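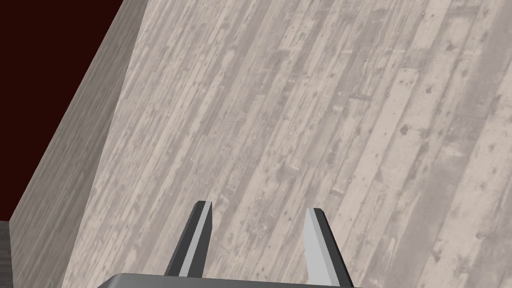
3.2 Simulation package under review

The Rundton kit is sold by Britia as a combined hardware and software product: a parallel-jaw gripper with a wrist camera mount, a driver, and a simulator that ships with a model of the same gripper. Our review covers the simulator only. The vendor positions it as a way to prepare grasping policies before the hardware arrives, and most buyers we spoke with use it in that way.

Figure 3. Wrist view from the simulator with the jaws open and nothing between the fingers. The work surface and side wall use plank textures; the gripper is drawn with flat shading.

Rendering quality is uneven by design. Surfaces carry detailed image textures with knots, scratches and visible board seams, while the gripper model consists of plain polygons with simple shading (Figure 3). Ustenico, which maintains the rendering module under contract, lists this as a speed setting that users can change. We left it at the default in all runs. The contrast between the pale inner faces of the fingers and their darker outer faces makes the jaws easy to segment, and a policy trained only on these views may come to depend on it.

The wrist camera is fixed to the gripper body, so the fingers stay in view when the arm moves. Camera pose, field of view and light direction are set in a single text file. Changes take effect on reload. Texture sets are stored separately and can be swapped per episode, but the wall and the work surface must be assigned one at a time, a step that the manual leaves out.

We ran 64 episodes for each of 5 texture sets on one desktop machine. Each episode was limited to 30 seconds of simulated time. Loading a new set took up to 2 seconds, and we excluded this delay from the timing results in Section 4. Episodes that ended with the jaws in contact with the wall were logged as failures whatever the final object pose.

Contact handling follows the Alhassan solver with its stock friction values. Dönmez and Ofori set up the runs independently from the same configuration file and compared logs afterward. The joint traces matched. Contact forces differed slightly at first touch, and the support desk attributed the difference to thread scheduling. A fixed-thread mode was added in the June release, which we did not test.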